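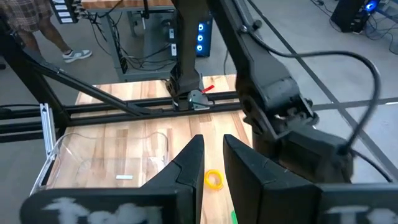

The Rulevau teaching cell, seen from the wrist camera of one arm, with the second arm across the table.

14 shares | 3 comments

The Rulevau Two-Arm Teaching Cell

If you have ever tried to explain to somebody over the phone how to tie a shoe, you already understand why we built the Rulevau. Some jobs are very hard to put into words and very easy to show. Coiling a bit of wire, tucking a small part into a bin, turning a thing over so the other hand can take it: you could spend a week writing all that out as positions and angles, or you could sit down, take hold of the controls and do it a few times while the cell keeps a record.

The Rulevau is a complete bench for that kind of work. You get two arms with grippers, a frame of black aluminum extrusion that goes around the table, a camera at the wrist, and a pair of hand controllers that you move the way you'd like the arms to move. The worktop is butcher block. We get asked about that more than anything else (people expect a metal plate, I suppose), and the answer is that we like it. It's kind to dropped parts, it sands clean, and after a long day of practice it is simply a nicer thing to look at.

Two ways to teach

By remote control. You sit at the controllers, which can be right beside the cell or across the room, and the arms follow your hands. Most of our customers start with this one and a good many never leave it. Give yourself an afternoon to get comfortable. Everybody grips too hard at first, and everybody stops doing it by the second cup of coffee.

By hand. Press the release on the forearm and the arm goes light, so you can lead it through the motion yourself. This is lovely for slow, careful placing and for showing an approach from an awkward side. Keep your own fingers behind the gripper when you do it, please, so the wrist camera gets a clear look at the job.

Either way, each run is saved with the arm positions and the camera picture lined up in time. You can replay a run, throw it out, trim the dull part off the front, or mark it as a good one. For a simple pick-and-place job we suggest 100 good runs to begin with. For soft or springy things like wire and cord, plan on more, and change the starting spot a little every time, even when you feel silly nudging it over by an inch.

About the gripper fingers

The standard fingers are wide black paddles that narrow toward the tip. They are sturdy and forgiving, and they come off with a hex key when you want to fit your own. The slim set, which we call the Wumer fingers, is sold separately and is the better choice for thin cord. A stock of 10 spare finger pads comes in the box with either set.

Where it comes from

Kálmán Gulyás put the first cell together in our Garkdale shop, and he still tests every one before it's packed. His test is to teach it something from scratch, and he won't sign the card until the cell has done the job on its own. The recording software is called Bashir and is included, with updates, for as long as you own the machine.

Ordering

Part number 642. Cells are built to order in Garkdale, and orders placed now will ship in December. Please measure your doorway first, as the frame travels in one piece. If you'd like to try the controllers before you decide, write to us and we'll gladly set up a visit. Bring along one of your own parts if you can!

Page updated August 20, 2020

3 comments | Share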